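**Progress report: Kulcombe stability and packing work, period ending December**

To: Farah Hutapea
From: Wing-sze Mak
Date: Saturday, January 14, 2023

Lots 1 to 4 of the Evow capsule have now completed month six of the shelf study. Lot 5 is one month behind because the first set of bottles was filled without desiccant and had to be repeated. The repeat lot was charged to the contingency line. No other unplanned cost was booked in the period.

## Shelf study

Samples are held at two conditions, refrigerated and room temperature, in the same 30-capsule bottle that will be sold. Viable count is reported as a percentage of the count at release.

| Condition | Lots | Lowest result at month six |
|---|---|---|
| Refrigerated | 1–4 | 84% |
| Room temperature | 1–4 | 53% |

The room temperature figure is below the limit in the grant plan. Lot 2 is the low one. Its water activity at fill was higher than the other three, and the loss between months three and six was steeper. We have asked Thaler, who do the encapsulation, for the drying records on that lot. They sent the first half of the records in December. The rest is outstanding.

Until this is settled, the label text should keep the "refrigerate after opening" line, and the two-year claim should stay off the carton.

## Capsule shell

The change from gelatin to a plant-based shell was made at lot 3. Disintegration time went up slightly and is still within specification. Brittleness at low humidity was checked by hand only. A proper test needs the humidity chamber, which is booked through the end of the next period.

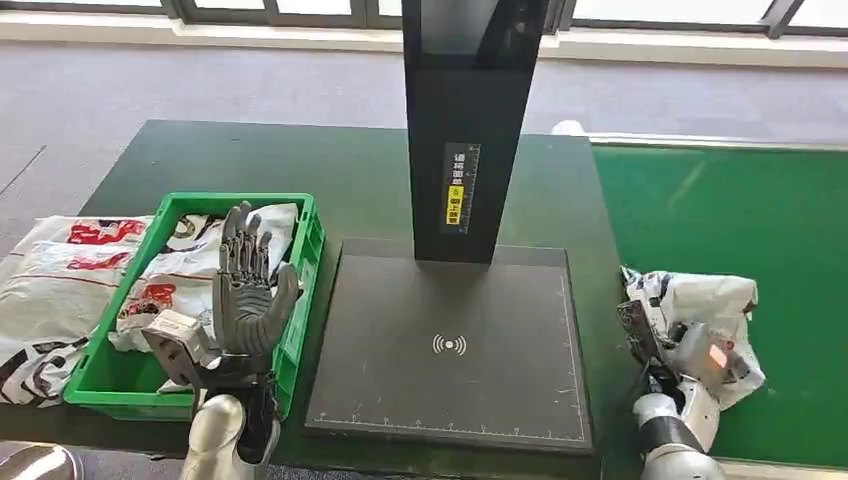
## Home-use trial

Enrollment closed at 390 participants. Of these, 29 have withdrawn, most of them before the second questionnaire. Reasons given were travel, a course of antibiotics, and dislike of the capsule size. The antibiotic cases are excluded under the protocol and will be listed separately in the final tables.

Return of the week-four questionnaire is slower than planned. A reminder goes out on day three and again on day seven. Skotik, who host the forms, fixed a fault that sent the second reminder to people who had already answered.

Complaints recorded so far are bloating in the first week and one report of a broken bottle seal. No serious events have been reported.

## Open items

- Remaining drying records for lot 2 (Thaler)
- Decision on adding a 12-month pull at room temperature for lot 5
- Humidity chamber time for the shell test
- Revised storage wording for the leaflet, draft with Farah for comment

## Next period

Month nine pulls for lots 1 to 4, month six for lot 5. Trial data will be locked once the last questionnaires are in. The second payment request will follow with the locked tables attached, and the lot 5 repeat will be shown on it as a separate line.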